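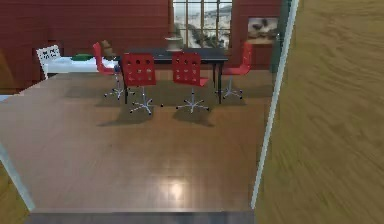 Print this page
E-mail this article

In Praise of the Slow Bus

I take the 44 bus from Astthorpe to Wunville two mornings a week, and I want to make a case for it. The train does the same trip in half the time. The bus wanders. It goes down to the feed store, turns around in a lot that was clearly never meant for a bus, climbs back up past the water tower and then stops at what I swear is every mailbox in the county. I love it!

I didn't start out loving it. Two winters ago the rail line was closed for bridge work and I had no choice, and I spent the first week glaring at my watch. Somewhere in the second week I looked up. There was a heron standing in the ditch by the Donik road, and the woman across the aisle said, "He's late today." She'd been riding that bus for years and she knew the heron's hours. When the trains came back in December I went on riding the bus, and my coworkers decided I'd lost my mind.

What you get from a slow bus is a place in order. On the train, Astthorpe is a platform and Wunville is a platform and the rest is a green smear. From the bus I know that the good bakery comes before the bad bakery, that the creek crosses under the road twice, and that the houses on the hill outside Donik all have their porches on the wrong side because the road used to run behind them. (I got that last one from Yamila Cabral, who drove the route before she retired and who still rides it, in the front seat, correcting people.) I had lived in this area for most of my adult life and could not have told you any of it.

You also get people. Train riders are commuters and so they behave like commuters, earbuds in, bag on the seat. The 44 carries kids with trombones, a man who takes his tomato seedlings to his sister, nurses coming off shift who fall asleep before the first turn. They talk. They talk to the driver, which the sign says not to do, and they talk across the aisle, and by the second month they talk to you. I've been given a recipe for plum cake, a strong opinion on gutters and the name of a dentist, who was excellent.

Now, I know the other side of this. A slow bus is a pleasure for somebody like me, who can start work at ten. If you have a kid to pick up and a boss who watches the door, another 40 minutes is no treat, and I won't pretend it is. People who need the fast train should have it, and have more of it. But the transit office keeps talking about the 44 as if it were a bad train, and wants to "streamline" it by skipping the stops between Donik and Sisay. Those stops are the whole bus! The train doesn't go to Sisay. Nothing else does. Take out the feed store and the clinic and the row of mailboxes and you've saved a few minutes for people who were never in a hurry, and stranded the ones who were only going as far as the clinic.

The office says a stop needs 150 riders a month to be worth keeping. Fine, but look at who they are. A stop with a handful of riders who have no car is doing more work than a busy one outside a parking garage, and I'd like to see somebody put that in a spreadsheet. The petition at the Wunville library had 546 names on it when I signed, in a town where you can barely get people to sign a birthday card.

So ride it once, if you can spare a morning. Sit on the left going out, for the creek, and on the right coming home. Bring something to eat — the good bakery opens at six, and the driver will usually wait if he sees you running. And if Yamila tells you you're in the wrong seat, move.

Print this page
E-mail this article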